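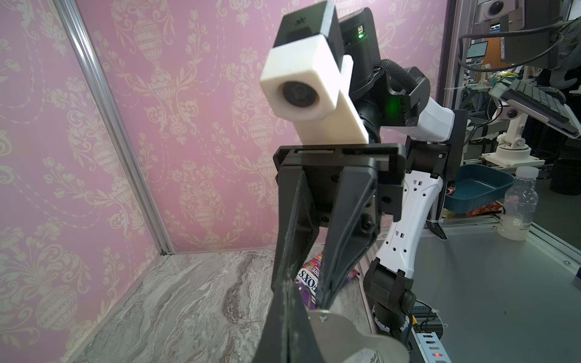 A crumpled snack packet on a floor

Snack packaging is the group of bags, wrappers, trays and tubs in which small ready-to-eat foods are sold. The most common form is the flexible packet, a pouch of thin plastic film sealed on all sides and made to be opened by hand. Snack packets are used for chips, cookies, candy, nuts, dried fruit and many other foods, and they are among the most widely made types of food packaging.

History

Before flexible film, most snack foods were sold loose from barrels, jars or large tins and weighed out at the counter. The customer took them home in a paper bag. Food at the bottom of a barrel was often stale or broken, and paper gave little protection from damp air or grease.

Waxed paper bags came into use for chips and similar foods in the early twentieth century. They were at first filled by hand and closed with a warm iron. Clear cellulose film followed and had the advantage that shoppers could see the food inside. From the middle of the century plastic films took over much of the market. They were cheaper, tore less easily and could be run through filling machines at speed.

Materials

A modern packet is usually a laminate, meaning that two or more layers are bonded together. The outer layer carries the printing and gives the packet its shine or matte finish. The inner layer melts under heat and forms the seal. Many packets have a very thin coating of aluminum between the two, which keeps out light, oxygen and moisture.

Polypropylene is the usual base for dry snacks. Polyethylene is softer and is more often found in bags for frozen foods and candy. Paper packets have come back into use for some products, but most need a coating to keep grease from soaking through.

Filling and sealing

Most packets are made and filled on the same machine. Film is pulled from a roll and wrapped into a tube, and a seam is sealed along its length. In a vertical machine the food drops into the tube from above, a pair of hot jaws closes the bottom of one packet and the top of the one before it, and a blade cuts them apart. Horizontal machines, also called flow wrappers, are used for bars and cookies that have to lie flat.

Fragile foods are often packed with nitrogen. The gas displaces oxygen, which slows the fats from turning rancid, and it puffs up the bag so that the food is cushioned in shipping. The empty space this leaves is called slack fill. Some slack fill is allowed under food labeling rules in the United States when it serves a purpose such as protecting the contents.

Printing and color

Color is one of the main ways shoppers tell flavors apart. Within a single brand each flavor tends to keep its own color for many years, but there is no general standard, and the same color may stand for different flavors in different countries. Purple is often used for berry, grape and chocolate products.

The product name is normally placed on the front panel, with the ingredients, allergens and nutrition facts on the back. The date code is added at the filling line, often by inkjet or laser.

Opening

Packets are opened by pulling the seal apart or by tearing from a notch. The strength of the seal is a compromise - a weak one may burst in shipping, and a strong one may cause the bag to split down the side. Larger bags may have a zipper or a sticky tab for closing them again.

Waste and recycling

Used packets are hard to recycle. The layers are difficult to separate, the film is light and often greasy, and it can wrap around the moving parts of sorting equipment. Many curbside programs do not accept it. Some stores collect clean film in bins, though the types accepted vary from place to place.

Packets are also a common kind of litter, as they are easily carried by wind. Single-material films, which are simpler to reprocess, have been adopted by some producers.

See also

Food packaging
Flow wrapping
Shelf life
Plastic film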